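Against the perfectly made bed 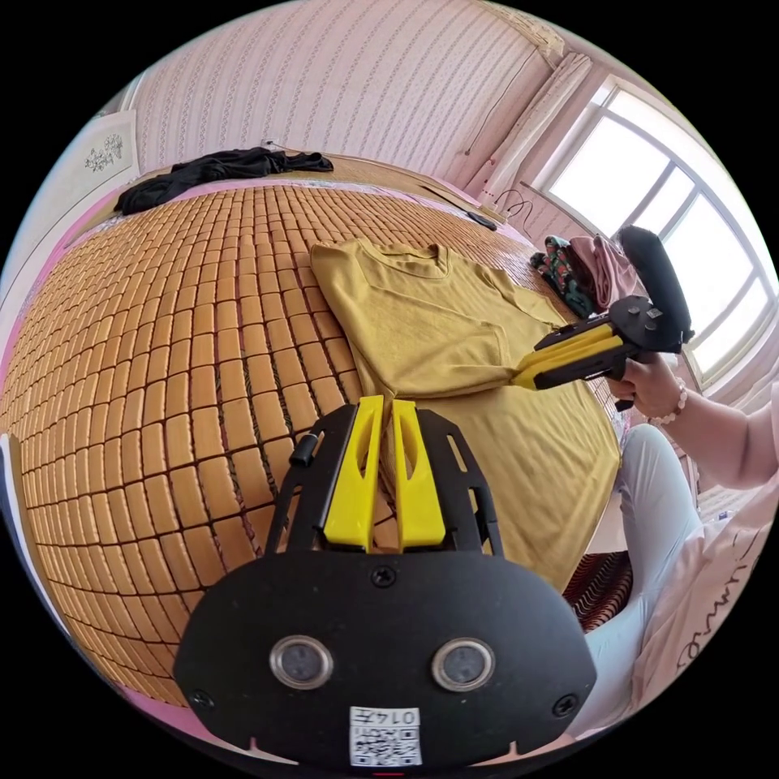 Every few years somebody decides that the rest of us have lost our discipline, and the cure is always the same: make your bed. Grumham, the homewares chain, has been at it since September, with posters in the tram shelters telling me my whole day depends on my doona. Liltik, which sells an app for keeping habits, wants me to log the job before breakfast and will give me a little green tick for it. I have nothing against beds. There's one in the picture at the top of this page, and I'm as fond of them as anyone. What I doubt is the idea that smoothing one out makes you a better worker, a calmer parent or a more honest citizen.

Look at what gets offered as proof. Grumham's leaflet says 70 per cent of bed makers feel "on top of things", and the small print says this came from 1125 customers who had just bought sheets. I could stand outside a bakery and find that most people are in favour of bread. Even if the number is right, it may only mean that people who are already on top of things have a spare minute in the morning. The ones who start work at 6 am, or who were up half the night with a sick kid, have other plans for that minute.

My mother made hers with hospital corners until she was past eighty, and she was late for everything. My neatest flatmate at uni failed second year. These are two cases and they settle nothing, but the leaflet doesn't settle much either.

There's money in it, of course. A plain bed takes no time at all to pull straight. A bed dressed the way the Grumham catalogue likes it has a throw, a quilted coverlet in a colour called Duman Grey, and a pile of cushions that have to go somewhere at night. In our house they went on the floor, where I tripped over them. Having sold you the clutter, they then praise you for putting it back in order each morning.

I also object to the tone. Housework used to be dull work that had to be done, and people were allowed to grumble about it. Now it has to be good for your character. Wash the dishes and you're being mindful. Fold a towel in thirds and you've shown leadership. I tried the Liltik app for 30 days, and by the second week I was ticking the box from under the covers.

Make your bed if you like the look of it. I do mine when visitors are coming, or when the cat has been sick.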